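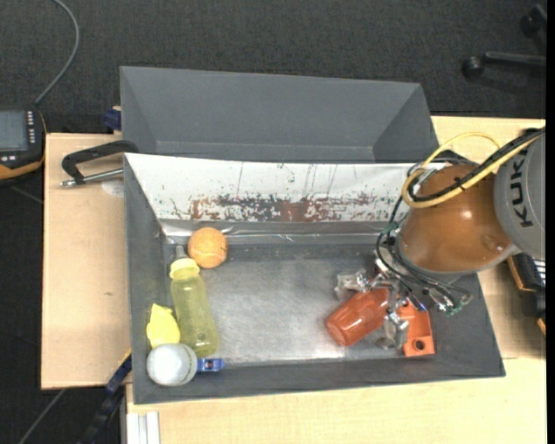

Vol. 12, p. 629

Figure 4. Two gray bins on the wooden tabletop, one behind the other. At the left end of the front bin, an orange tennis ball rests near the rear wall, with the yellow-green baby bottle below it and slightly to the left. The red-orange cup lies on its side.

4.2 Resting positions of mixed household items

The items used in the bin trials were chosen for their differences in shape and surface, with no attempt to match the contents of any one home. Rigid items with a regular outline have been treated at length in earlier work on open storage (Daly and Joubert), and the packing rules given there hold well for boxes and cans. They hold less well for cups, balls and bottles, which turn on their long axis or roll when the bin is handled, and whose final position depends on what they touch. The present section deals with this second group.

Each fill used 12 items drawn from the Hendricks list. The items were poured from a carton held level with the bin rim, and the bin was then left alone until all motion had stopped. A total of 100 fills was recorded. For every item we noted the face or side it rested on, whether it touched a wall, and which neighbors it touched. Two of the authors coded the records separately and settled their differences by discussion. A fill was discarded and repeated if an item left the bin.

Three patterns were seen often enough to report. First, balls moved to the walls and stayed there unless another item blocked the path. The tennis ball in Figure 4 is in a position that we coded as "near wall," a category kept apart from "wall contact" so that small gaps would not be recorded as touching. Second, cups seldom stood upright. The usual result was a cup on its side with its axis at an angle to the bin walls, as with the cup in the same figure. A cup in this position takes up more floor area than the same cup standing, and the space inside it is mostly lost to other items. Third, bottles behaved as long cylinders when they fell clear of other items and as props when they did not. A bottle lying against a ball was difficult to code by axis alone, and we added a separate entry for its neighbor.

Clear and tinted plastics caused most of the coding disagreements. The edge of a translucent item is hard to place when another item lies against or behind it, and bright highlights along a curved surface can be read as an edge. Yazıcı and McKinnon report the same problem for kitchen storage and suggest a matte coating. We did not coat the items, as the coating changes how they slide. Where an outline could not be agreed on, the contact was entered as uncertain and left out of the neighbor counts.

The bins also had an effect. Flat-bottomed bins from Veleck and Prudico were used in turn. Clusters formed at the short ends in both, but they were looser in the Prudico bin, which has a wider floor. Bin depth made little difference at this fill level. It may matter more once items begin to stack, a case taken up in Section 4.3.

Fill order was not controlled. Tshabalala found that heavy items poured first tend to hold light items in place, and some of the variation in our cup positions may have the same origin. The item weights are given in Appendix B, together with the coding sheet and the rules for entering partly hidden items.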